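My mother kept a drawer for string. It had rubber bands in it too, and the paper bags from the bakery folded into quarters, and I grew up thinking every kitchen had one. When I moved into my own place in July of 2000 I swore I would never have such a drawer, and I held out for six weeks.

I have been thinking about that drawer because our town is arguing over whether to keep the refill shop open. Lotari sits at the bottom of the hill next to the shoe repair, and you bring in your old jars and jugs and they fill them with soap or oil or vinegar and charge you by weight. It loses money. Bo-ram Seol, who wrote the long letter in the paper last month, thinks the town should stop covering the rent, and I want to say first that it was a good letter and a fair one. She is right that most of us drive there, and that driving to save a bottle is a funny sort of saving.

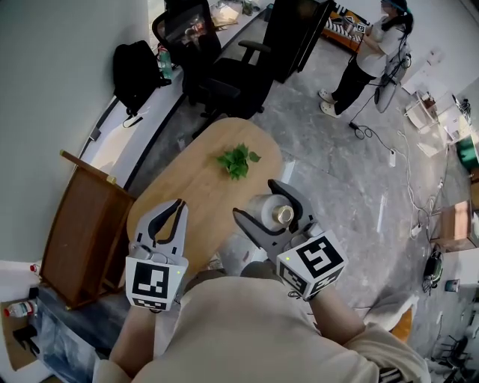
Page last changed: 2022-04-03

But I think she leaves out what the place does to a person's habits. Before Lotari I never once looked at a bottle after it was empty. Now I rinse it and stand it by the back door, and while I'm rinsing I notice that we go through far too much dish soap, and then I use less - which my mother could have told me for free, and did, many times. My neighbors the Omerović family have gone further and grow their own herbs for vinegar, and there is usually a jar of it on my step by the time the tomatoes are in.

None of that shows up in the rent. I don't know how you would put it there, and I'm not asking anyone to try. I would only ask that we give the shop two more years, maybe with shorter hours, and let the folks who walk by on their way home get used to carrying a jar. The drawer, by the way, is now three drawers, and one of them sticks.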